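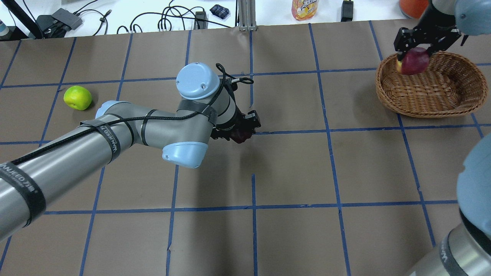
Brellel Table Covering Paper is a heavyweight brown paper supplied on the roll for classrooms, studios, packing rooms and shared workshops. It protects the working surface of a table from glue, paint, ink and light scuffing, and it can be written on, taped and replaced at the end of a term or a project. Many institutions mark the covered surface into working areas before use. Blue tape laid in strips across the brown paper, dividing the tabletop into a grid of roughly square cells, stands out well against the paper and gives each task its own place. The covering is sold by Fanby, the educational and workshop supply division of Amegashie, and may be ordered by individual departments or under an existing purchasing agreement.

Product details

Item number: 914
Color: natural brown, uncoated
Roll width: 382 inches is not offered; see the width table in the printed catalog
Finish: smooth on the outer face, lightly textured on the inner face
Core: cardboard, open at both ends
Sold as: single roll or case of 3

General description

The paper is made in a single ply and carries no wax or plastic layer. The outer face accepts pencil, crayon, marker and most water-based paints. The inner face holds dry adhesive somewhat better and is preferred by customers who intend to fix the covering directly to the table with double-sided tape. Either face may be used upward.

Brellel paper will resist small spills for a short time, but it is not waterproof. Where liquids are handled regularly, customers should consider the Lellitz lined covering, item 501, which has a moisture barrier on one side. The lined covering cannot be placed in ordinary paper recycling and does not accept pencil as well as the unlined product.

Fitting the covering

Clear and dry the table before fitting. Unroll the paper along the longer side and allow enough overhang to fold beneath each edge. Leave the cut sheet flat for an hour if possible. Paper taken from near the core of the roll keeps a curl, and a sheet that has been given time to relax will lie closer to the surface.

Fold the long edges under first and tape them to the underside of the tabletop. Pull the short edges gently and fold the corners as one would fold the corner of a bed sheet. Tables with rounded corners require two or three short cuts in the overhang — these should stop well before the edge of the table.

Two sheets may be joined where a table is wider than the roll. Overlap the sheets by the width of a hand and tape the full length of the seam. The overlap should face away from the side at which people sit, so that sleeves and papers do not catch on it.

Marking the surface

Low-tack painter's tape is recommended for lines and borders. It may be lifted and moved during the first days of use without tearing the paper, although tape left in place for several months will usually take some fiber with it. Lines should be measured from one corner only. Small differences in table size will then collect at the far edge, where they are least noticeable.

For permanent layouts, a felt marker and a long ruler give a thinner line. Red and black inks may show through the paper, and a test on scrap is advised before marking a sheet laid over a light-colored tabletop.

Care and replacement

Sweep the covering with a soft brush. Damp cloths should be used sparingly, as repeated wetting raises the fibers and causes the surface to ripple. A torn area can be patched with a piece cut from the same roll and taped on all sides. Unsoiled paper, with tape removed, may be offered for recycling where local rules permit.

Store unused rolls on end in a dry room, away from radiators and direct sunlight. The brown color will lighten with long exposure to the sun.

Ordering and delivery

Orders received before noon are normally released from the warehouse the same working day. Cases are delivered to a ground-floor entrance; delivery to an upper floor must be arranged when the order is placed. Schools that wish to receive their supplies ahead of the new academic year are asked to submit orders by the end of May.

A sample sheet is available free of charge to institutions considering a first order. Requests for samples, quotations and the current width table should be addressed to Žydrūnas Butkienė, Institutional Accounts, Fanby. Please include the item number and the approximate size of the tables to be covered.

Returns

Unopened rolls may be returned in their original wrapping with the packing slip enclosed. Rolls that have been cut or stored in damp conditions cannot be accepted. Damage in transit should be reported before the carrier's delivery record is signed, or noted on the record at the time of signing.

Related items

Lellitz lined table covering, item 501
Brellel roll cutter, tabletop model, item 382
Low-tack marking tape, blue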